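When Tamsin Montoya took the lease on the old Jileck feed store, the roof leaked over the only wall long enough to hang anything on. She fixed the roof first and opened Zuvus Print Studio the following May.

"I wanted a press people could walk in and use," she says. "The nearest one was two hours' drive."

The studio now has nearly 60 members, most of them from Nuseck and the farms past it.
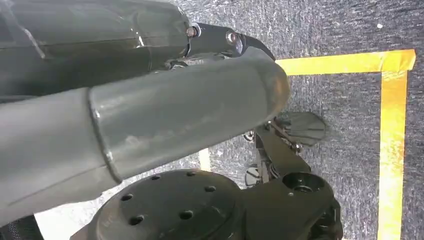 Paying the rent

Members pay by the month, and the studio keeps a small cut of anything sold from the wall. Last winter's show brought in $3,412.

"It covered the heating," Montoya says. "I'd like it to cover an etching teacher as well." 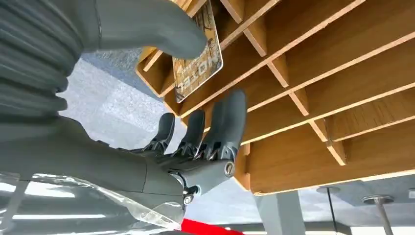 The next show is called Gu, after a series of linocuts Montoya began when she was still teaching high school. She has asked each member for three prints, none larger than a postcard. Small work is easier to live with, she says, and a card tucked into a wooden shelf at home gets looked at more than a big print in the hallway.

"My mother never framed a thing," she says. "It all went on the shelves."

She plans to keep the colour work for spring — the drying racks are full until then. 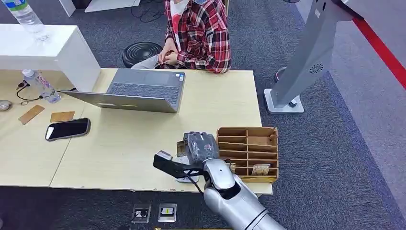
At the table with the laptop open.

Entries close at 3 p.m. on the last day of the month.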